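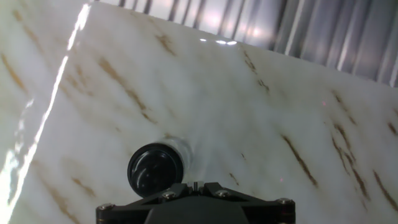

The man who runs the only late-night bakery in Dunmont would prefer I didn't use his name. "My mother thinks I'm an accountant," he says, and it takes me most of a coffee to decide he's kidding.

He opens at nine in the evening and closes at 5. The shop has one window, one stool and a bell he disconnected in the first week. He used to work days at Pakis, the big bread plant out past Wernotby, where he was in charge of a single stretch of conveyor. "Rolls came in on my left and left on my right. I was a sort of witness."

So why nights? "Rent," he says. Then, feeling that this may be thin for an interview, he adds that night people are better company. They don't ask if the rye is local. They ask if it's open.
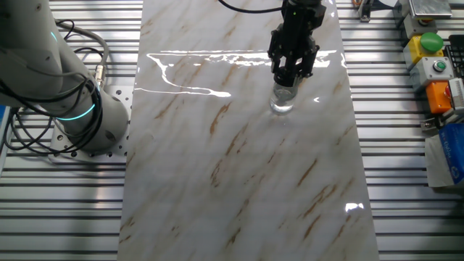 ## The regulars

Nurses come first, then cab drivers, then a man who buys one poppy seed roll every Sunday and eats it in his car with the lights on. "I've never asked. He tips."

The record for a single night is 649 rolls, set during the ice storm, when the Kudo supermarket lost power and half the town found out where he was. He didn't enjoy it. "Everybody was so cheerful," he says. "They kept telling me it was like old times. I was there for old times — they were at Kudo."
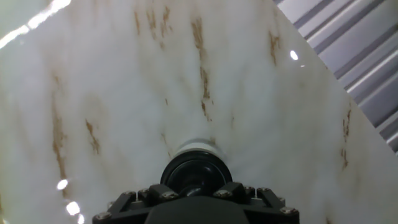 *5 min read*

Prices are written on a card by the till, and he has raised them once, by 20 cents. One customer left in protest and was back on Tuesday.

I ask about expanding. He has had an offer on the unit next door, which would give him room for a second oven and, he says darkly, seating. He's 31 and already talks about his knees. An apprentice would help, but the last one lasted until she found out what time it started.

"Put down that I'm thinking about it," he says, and goes to turn the loaves.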